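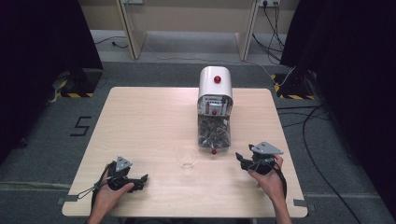

Cleaning and Storing Vinyl Records at Home

Most of the crackle on a secondhand record is dust and old fingerprints, and both come off with things you already have in the kitchen. Set aside an evening and do a small stack at a time.

Before you play a record

Hold it by the edge and the label. Run a carbon fiber brush lightly over the grooves while the platter turns, then lift the dust off in one sweep toward the rim. Paper towels and T-shirts leave lint behind, so keep them away from the playing surface.

Washing a dirty record

Use distilled water with one drop of plain dish soap per 500 ml. Tap water leaves minerals in the grooves when it dries. Dampen a clean microfiber cloth and wipe in the direction of the grooves, never across them. Keep the label dry. If it's a record you care about, cut a plastic lid to cover the label and hold it down with your palm.

Go over the record again with a second cloth and distilled water only. Soap left behind collects on the needle and sounds worse than the dust did. Stand the record in a dish rack to dry, away from the stove and out of the sun. I leave mine overnight.

Don't wash 78s with anything containing alcohol. Shellac dissolves in it.

Sleeves

Throw out paper inner sleeves that are torn or shedding. Poly-lined ones are worth the extra money. Let the record dry completely before it goes back in, or you'll get mold.

For a price sticker on the cover, warm it with a hair dryer on low and peel slowly from one corner. This works on glossy covers. On matte or uncoated board, leave the sticker alone.

Shelving

Store records upright, snug but loose enough to pull one out with two fingers. Leaning records warp. A full shelf is heavy: mine holds 59 LPs per section and the first set of boards sagged by February, so I added a center support under each one. Keep the bottom shelf off a basement floor.

The needle

Brush it from back to front with a dry stylus brush every few sides. If sound is fuzzy on only one channel, check for a lump of lint first, then check the headshell wires.

Tullio Cocco

Next: Fixing a turntable belt that slips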